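Gridura House residents mtg, shared workroom. Minutes, January 2022

Present: Demyd Onyshchenko (chair), Su, Divov, two from the top floor, me taking notes. Apologies from Tisel, working.

Started late, key wouldn't turn again.

1. Last minutes. Read, agreed. Correction: the shelf money in October was 265, I put 256. Sorry.

2. Key. Demyd to ring locksmith. If it's over 60 pounds he comes back to us first. Spare stays with Su for now.

3. Sweeping up. Long one. Divov says crumbs and bits left on the worktop three times since the new year and he's fed up of finding them under his papers. Top floor say not them. Bit of back and forth. Agreed in the end:
- whoever uses the table sweeps it, same evening
- brush and dustpan live on the hook by the door, not in the cupboard, not under the sink
- sweep into the pan, pan into the bin, don't push it over the edge onto the carpet
- hoover is for the floor only

Su asked can we use a damp cloth. Yes on the white board, no on the bare wood, it marks. Divov wants that written up somewhere. Su will do a sign.

Also the old brush has gone bald. Vote on a new one, all for. Demyd to get it, keep the reciept this time.

4. White board on the table. Stay or go? Su likes it, wipes clean, you can see what you've missed. Top floor say it slides when you lean on it. Try non-slip mat underneath, look again next time. Divov against but will live with it.

5. Heating. Off at ten from now on. Somebody left it on all weekend. Meter reading ends 821, Demyd has the full number.

6. Money. 19 pounds in the tin after milk and bin bags. Brush to come out of that. No change to what we each put in.

7. AOB. Tisel sent a note asking for a second bin near the table. Fair point, would help with item 3. Su has one in her garage, will bring it if the lid's still on it. Top floor asked about bikes in the hall, no time, carry over.

Actions
Demyd: locksmith, brush
Su: sign, bin, mat
Divov: move the hook lower, everyone but him has to stretch
Me: type this up and pin it by the door, done if your reading it

Next meeting same place, Tisel to chair. Bikes first on the list.
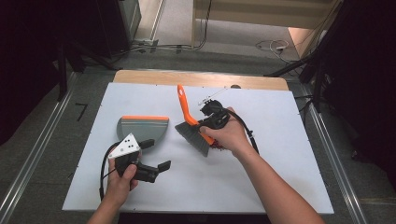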